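Adenmont opens its Linthorpe teaching room to packing staff

Linthorpe, 6 January 2024

Hello from Adenmont! I'm Morven Skinner and I look after people and training here, so normally the only thing I write is the rota. But this bit of news is mostly about the folk I work with, so I asked if I could do the press release myself, and they said yes before I'd finished the sentence.

The short version is that we're putting robot arms on the pen and stationery benches at our Linthorpe packing site, and the people who'll be teaching them are our own packers. The project is called Sukby, and the first six packers start their paid teaching shifts this January.

Now the longer version, with a cup of tea. We employ 67 people at Linthorpe, and a fair few of them spend a good part of the week picking pens out of a pot, lining them up and getting them ready for gift sets. We packed 1,442 sets for one customer alone last year, Farquharson, who are very fussy about their pens (quite right too). It's fiddly work and it's hard on the thumbs. Every staff survey I've run has had something in it about sore hands by the end of a shift, and I've been wanting to do something about it for ages.

So for the past few months the Sukby team has been working out how to show a robot what a good pair of hands does. You put on the gloves, you do the job at a table, and the movements are recorded. I had a go myself and felt very clumsy for the first ten minutes, then I forgot I had anything on my hands at all and started chatting, as I do.

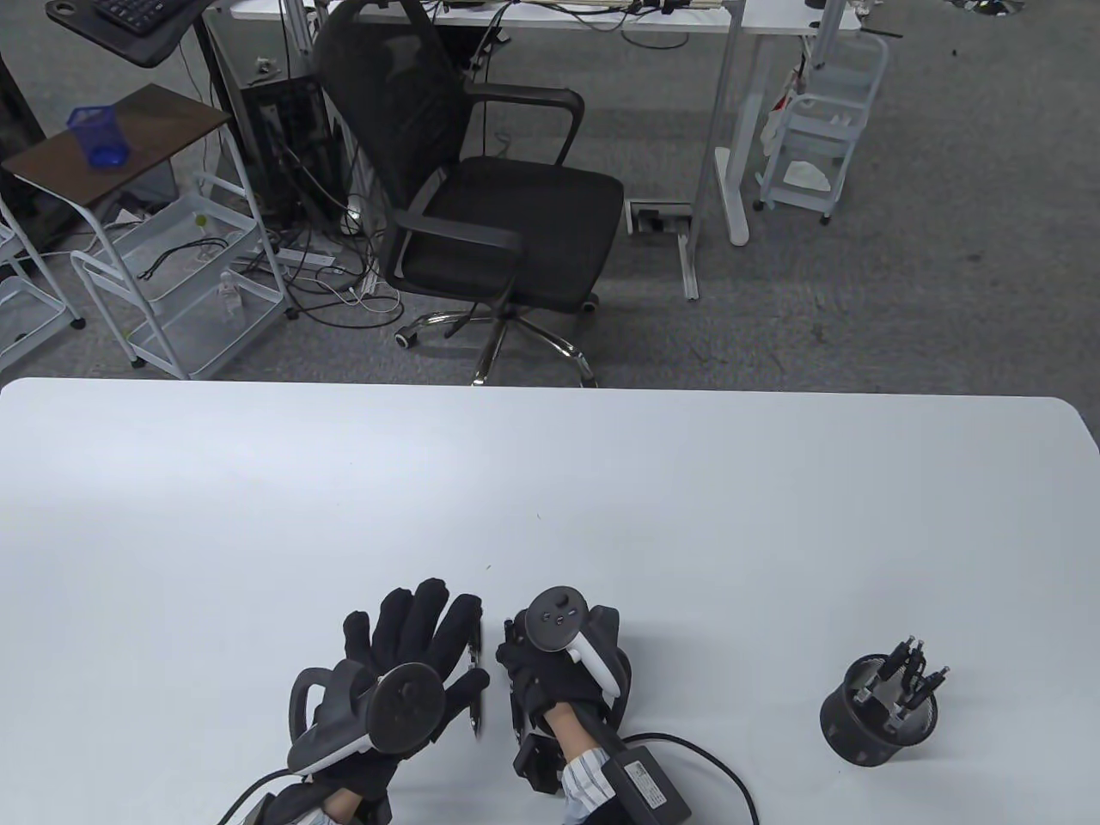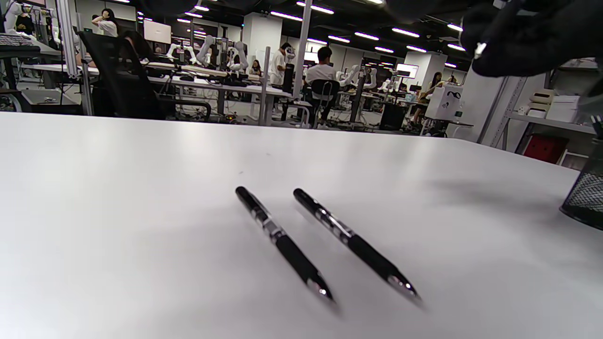
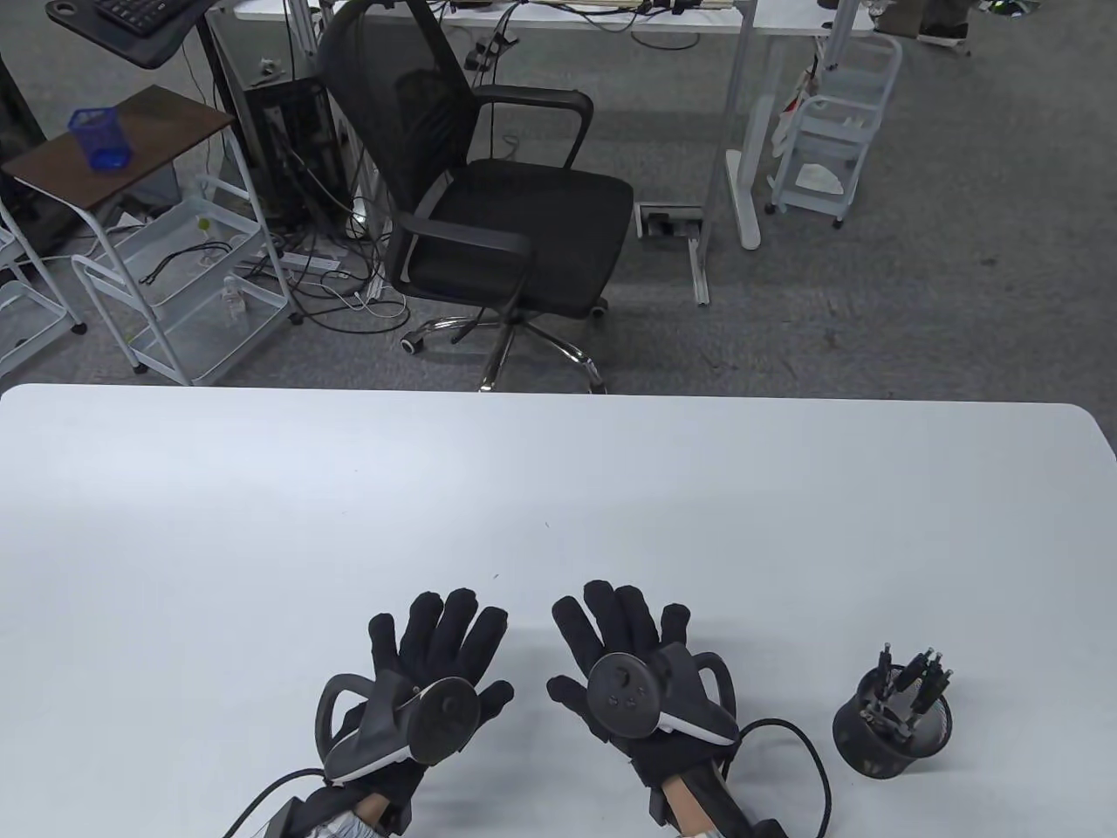
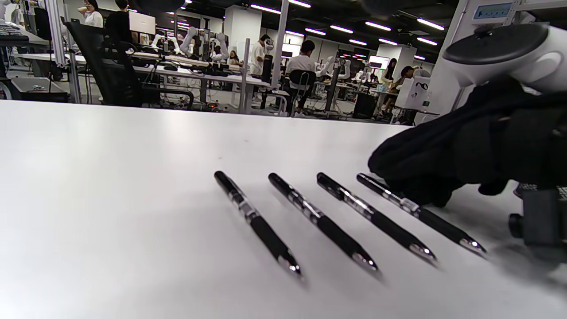
What I like best is who gets to be the expert. Selma Babić has packed at Linthorpe longer than I've worked here, and she's now our first lead teacher. When she joined Sukby she told the engineers that they were laying things out far too neatly, and that a real bench in the middle of a Farquharson order never looks like that. They changed their plans that same afternoon!

"I thought I'd be told what to do by a computer," Selma says. "Instead I've got clever people asking me why I pick a pen up by that end and not the other. I'd never thought about it. I had to go home and try it at the kitchen table."

I know what people will want to ask, because it's what everyone asked me in the canteen: are there going to be fewer jobs? We've put our answer in writing to all our staff. Nobody at Linthorpe will lose their job or have their hours cut because of Sukby, and that promise runs for two years, after which we'll sit down with everyone and look at it again. I won't pretend that settles every worry. Some of my colleagues are keen, some are waiting to see, and one or two have told me very plainly that they'd like to be left alone with their bench – and that's fine, teaching shifts are by choice.

What will change is the shape of the week. The plan is for the arms to take on the steady, same-again part of the job, with packers moving over to checking, special orders and the teaching itself. Teaching shifts are shorter than packing shifts and paid at a higher rate. There's a proper break built in as well, as wearing the gloves is tiring in its own way, and I'd sooner people told me they'd had enough than pushed on.

We also had a long talk about what gets recorded. The recordings are for teaching the arms, and they won't be used to judge how fast anyone works or brought up in anyone's review. Selma asked for that to go in the agreement in words a normal person could follow, so she and I wrote that page together.

The first arms should be on the Linthorpe benches later in the year. I haven't got a date to give you and I'm not going to guess at one, as the benches need moving and the floor sockets are all in the wrong places (don't get me started).

If you're a local reporter, a school or another packing firm and you'd like to come and see us, please do get in touch. Ask for me at the Adenmont front desk in Linthorpe, and let us know beforehand if you'd like to talk to Selma too, so we can fit it around her shifts.

Morven Skinner
People and Training, Adenmont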